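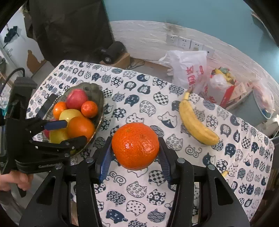
Ildale puts cats on the table (and leaves the fruit bowl where it is)

By Pantelis Psarras
Published in June | 2 comments | 12 shares

We use cookies to remember what you like. Accept all | Manage settings

Hello from all of us at Ildale! I've been wanting to write this one for ages, because our cat tablecloth is finally going on sale this month and I've had one on my own table for long enough now to be properly fond of it.

It's called Emberg and it's white with navy cats. Lots of navy cats. Some are checked, some have dots or waves in them, and a few are solid navy with little faces, which are my favourites (the whiskers!). I kept asking for one more pattern, and then one more after that, until our printer at Paucar very kindly asked me to stop.

We've had plenty of plain cloths in the range before, and they sell well enough, but I always end up feeling that a plain cloth wants something done with it. You buy flowers, you fuss with candles. With this one I put the fruit bowl down on the left, leave a banana lying on the cloth, and I'm done. Oranges look especially good against the navy, I think, and so does a nice pinky-red apple.
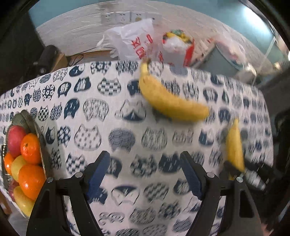 My mum's rule was that fruit gets eaten if people can see it and forgotten if they can't, so in our house it has always lived on the table, bananas out on their own so they don't hurry everything else along. I've kept that up. It does mean the cloth has to put up with real life, with people reaching across it and bags being dumped on it, so we asked for a fabric that goes in an ordinary wash at 40 and comes out wanting only a quick iron. Wash it on its own the first time, please, as you would with any dark print.

The size is 228 cm long, which does a six-seater with a decent drop at each end. If your table is smaller you can fold the extra under, or wait for the shorter one we're hoping to bring out later in the year. I'd love to say exactly when, but I've been told off for promising dates!

We're making 456 cloths in this first run. They'll be in the Ildale shop and at Rukport, who have stocked our tea towels from the very beginning and have been asking about the cats since they saw the first drawings. Matching napkins are on the way too, sold in packs of 12, and I'm still arguing for one odd napkin in every pack with just a single sleepy cat in the corner.

If you're a shop and you'd like a swatch, or you write about homes and want to borrow a cloth, drop me a line through the contact page. I answer those emails myself, usually in the morning with a cup of tea.

Pantelis Psarras, Ildale

Sign up to our newsletter for new prints and shop news.
2 comments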